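Papier à plier Platano, assortiment vert : mon avis après tout un paquet

Par Nerea Peñalver, le 10 juin 2021

Je plie du papier depuis l'enfance, mal au début, un peu mieux ensuite, et j'ai dans mes tiroirs des restes de toutes les marques possibles (mon mari prétend qu'on pourrait tapisser le couloir avec). Quand la papeterie Konstantinidis a reçu les nouveaux assortiments Platano, j'ai donc évidemment craqué, et pour le vert, ma couleur de toujours ! Le paquet contient 100 feuilles carrées de 294 mm de côté, en plusieurs tons, du vert pomme bien acide au vert sapin. C'est un grand format, plus grand que ce que j'achète d'habitude, et je me demandais si le papier tiendrait la forme une fois plié en volume, parce que sur de grandes feuilles tout s'affaisse très vite.

La tenue en volume

J'ai commencé par le plus simple, des formes à pointe : cônes, cornets, petites pyramides à facettes. Je travaille toujours sur un fond blanc quadrillé, une vieille manie qui me permet d'aligner mes bords sans sortir la règle toutes les deux minutes.
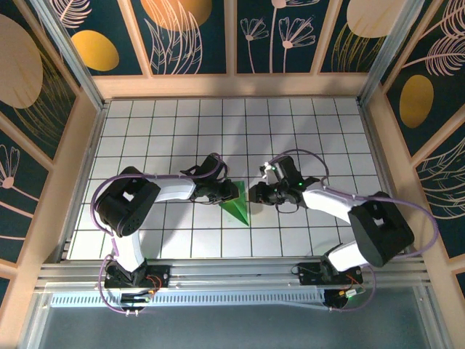 Les arêtes se marquent franchement du bout de l'ongle, et le plioir est presque de trop. J'ai laissé une série de cornets sur l'étagère de l'entrée pendant une semaine entière, fenêtre ouverte, et ils ne se sont pas rouverts, ce qui m'a agréablement surprise, car avec le papier Fakodar que j'utilisais en novembre il fallait toujours un point de colle quelque part. Le mat est joli aussi, très doux, sans ces reflets un peu gras qu'on trouve sur les papiers bon marché.

Les plis superposés

C'est là que je suis un peu moins enthousiaste. Dès qu'on replie la feuille plusieurs fois sur elle-même, l'épaisseur se fait sentir et les couches glissent l'une sur l'autre en petites marches d'escalier. On s'en sort en marquant chaque pli séparément, patiemment, avec une tasse de thé à côté (mais pas trop près). Pour une grue ou une grenouille, je prendrais plus fin. Pour des bandes, des feuillages, des décorations de table, aucun souci.

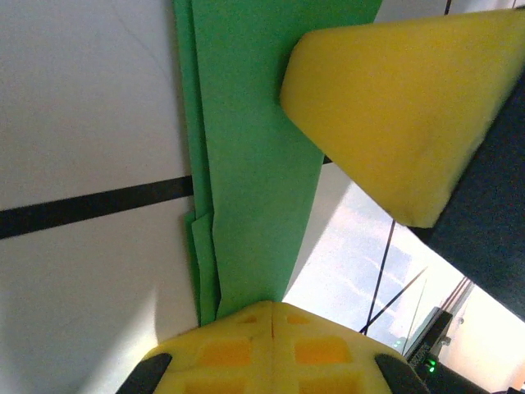
Esperanza Bustamante m'a écrit qu'elle trouvait au contraire cette épaisseur très commode avec des débutants, parce que la feuille pardonne un pli raté et qu'on peut revenir en arrière deux ou trois fois avant qu'elle blanchisse. Elle ajoutait qu'elle coupe les siennes en quatre, et que le problème des couches devient alors bien pire ! Je la crois sur parole, et je garde les miennes entières.

Les couleurs ensemble

Voilà ce qui m'a vraiment plu. Le vert clair et le vert foncé sont bien assortis, le foncé ne tire pas vers le bleu, et un pliage clair posé en relief sur une feuille plus sombre prend tout de suite du relief. J'ai fait comme ça tous mes marque-places pour le repas de famille, et on m'en a redemandé.

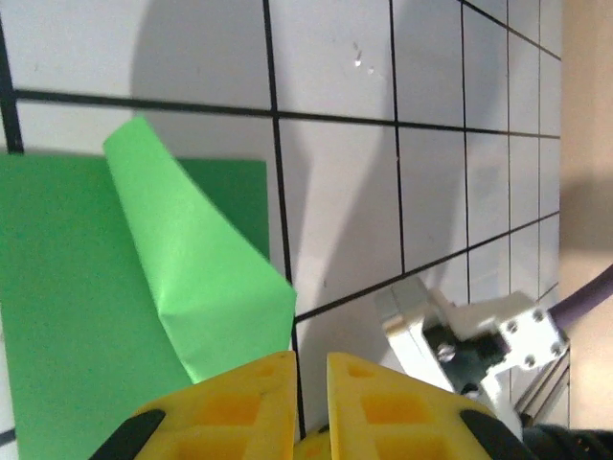 Prix et emballage

Un peu plus cher que le Rillex, que j'aime bien par ailleurs et que je continuerai d'acheter pour les petits formats. La pochette en carton est solide mais le rabat se déchire vite ; j'ai tout rangé dans une chemise à élastiques. Je reprendrai un paquet avant les fêtes, peut-être le rouge si Konstantinidis le fait venir.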